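The kitchen table, part two

I said last time that I would get back to the business of the table, and a few of you asked, so I'll pick it up from where we had just brought it home from Garside.

Carol Fairclough had it in her mother's house for years and wanted 168 dollars for it. I offered less, she said no, and I paid what she asked. Wayne Fothergill lent me his van and helped carry it in. It would not go through the back door with the legs on. We took them off in the driveway, and one of the bolts snapped, so the first evening was spent at the hardware store in Custon instead of eating at the thing.

The bolt turned out to be an odd size. The man at the counter sold me four of the nearest match and two spare washers. They fit well enough, though one leg has a slight lean if you look for it, and I do look for it.

Meanwhile I had been thinking about tile, and how blue-gray would sit with a plain white top.
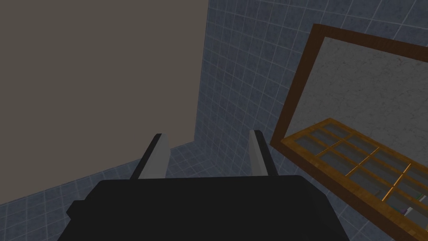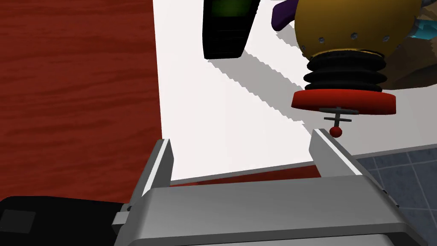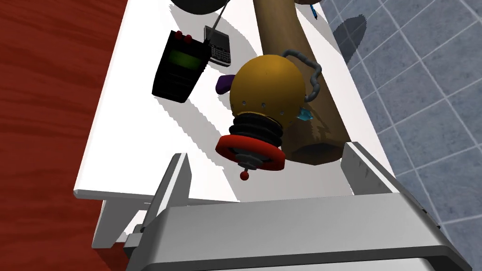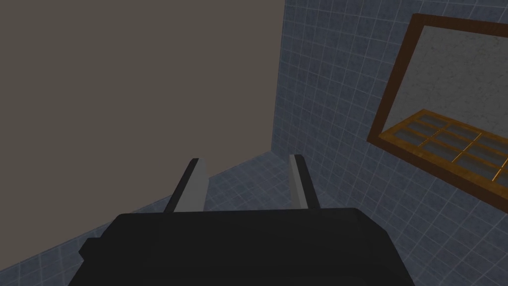 My wife wanted green. We went back and forth for most of June and brought home samples from a place called Iltidham, which sells ends of lines at decent prices but never has quite enough of any one color. The green we both liked would have covered the wall as far as the window and then stopped.

So the wall is still painted, and the money went to refinishing the table. I sanded the top by hand. It took six evenings, working from after supper until the light went, and I wore a mask the whole time. There was an old burn near one end, probably from a pan, and it went deeper than I thought. I got most of it out. The rest is under the fruit bowl.

For the finish I used Demex, two coats, with a day between them. The can says it can be used indoors with a window open. I would open all of them. The smell hung around until the weekend and the dog slept in the hall.

The chairs are the next problem. We have four and none of them match - one is too low for the table and the kids fight over who has to sit in it. Carol says she may have a pair in her garage. I'm driving over to look once Wayne is done with the van.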